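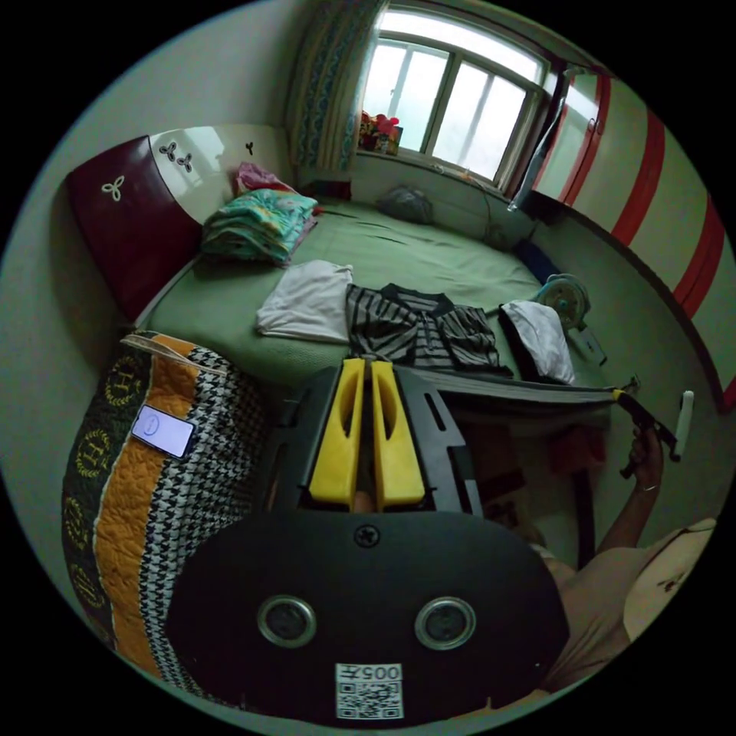 Clothes laid out on the bed, Skileo hand gripper in front

Is the Skileo hand gripper kit worth buying for laundry folding at home?

Posted in Robots & Automation, Wednesday
foldingtable

I'm looking at the Skileo kit, the one with the black housing, two lenses on the face and the yellow fingers. I would be recording clothes folding for Caruso, who pay per accepted clip. They rent the kit out too, but after 7 months the rent comes to more than the purchase price.

My work space is a double bed in a small bedroom. There is no room for a table. What I want to know is whether the fingers can handle thin cotton, and whether a bed is good enough or the clips will get sent back. The Numham kit is cheaper but I haven't found anyone who has used it on clothes.

2 replies
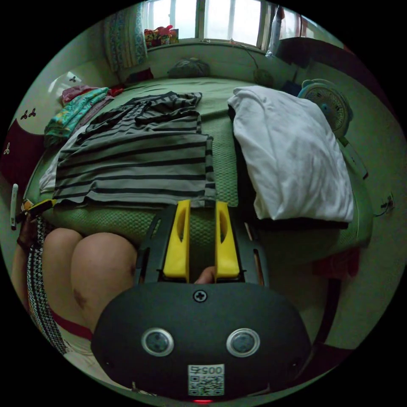

2 min read

brakow_north

I have had the Skileo for one winter and have 1,705 accepted clips on it, nearly all clothing. Short version: buy it if you plan to do more than 1,000 clips, otherwise rent.

Fingers. Fine on shirts, sweaters and towels. On thin cotton they slide over the cloth unless you come in low and catch a fold or a hem. Spread the garment with the hem toward you and start there. The cut-outs in the fingers don't snag on buttons, which I was worried about.

Bed. It works. A soft mattress gives under the fingers, so you press down further than you expect to. Pull the sheet tight before each batch. Plain colors are easier than prints, and a striped top on a plain green sheet is about as easy to follow as it gets. Keep the finished pile up by the headboard.

Lenses. The view is very wide. It takes in the window, both walls and your own knees if you sit close, so check what you have out in the room before you start. I wipe both lenses every morning.

Weight. My wrist was sore for the first 14 days. I now stop after an hour and do something else.

I tried the Numham once at a meetup in Brakow. Lighter, but the fingers didn't close evenly on the one I had. It may have been a bad unit.

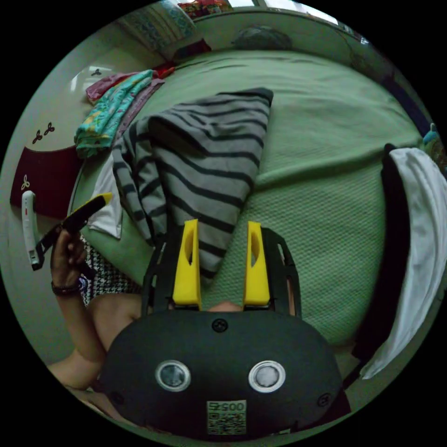 Striped top bunched up on the bedspread

spare_charger

Bed is fine. I had clips sent back twice and both times it was the light, with a bright window straight ahead of me. Turned around to the other side and had no more trouble. Can't help with Numham.

Also ask Caruso if they take kits you bought yourself - when I signed up they wanted the serial number first.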